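Chapter 4
Can a Machine Do the Washing-up?

For many years, people have been told that a household robot will arrive soon. The floor cleaner is already in many homes, but it only has to roll and turn. Clearing a table after breakfast is a different kind of work. The objects are of many shapes, some of them break easily, and they never stand twice in the same place.

In this chapter we look at three chores: picking up a mug, folding a towel and packing a shelf in a shop. We ask of each one what a machine must know before it moves. The engineer Dwight Girard, who worked on the Jemeo kitchen arm, wrote that his team spent 45 weeks on cups alone. In their first trial the arm made 80 attempts, and in 20 of them the cup was dropped or pushed away. A child of six would find this result very poor.

Much of the practice is now done in simulation. A computer can repeat a grasp 3,000 times in one night and break no dishes. The difficulty comes later, when the same program must work in a real kitchen, with real light and a slippery handle.
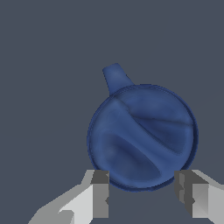
Figure 4.1 A simulated blue mug between two gripper fingers, seen from almost directly above.

Before you read Section 4.1, pick up a cup from your own table, slowly. Write down which fingers touched it first, and at which moment you knew that you could lift it. We shall return to your notes when we discuss the sense of touch.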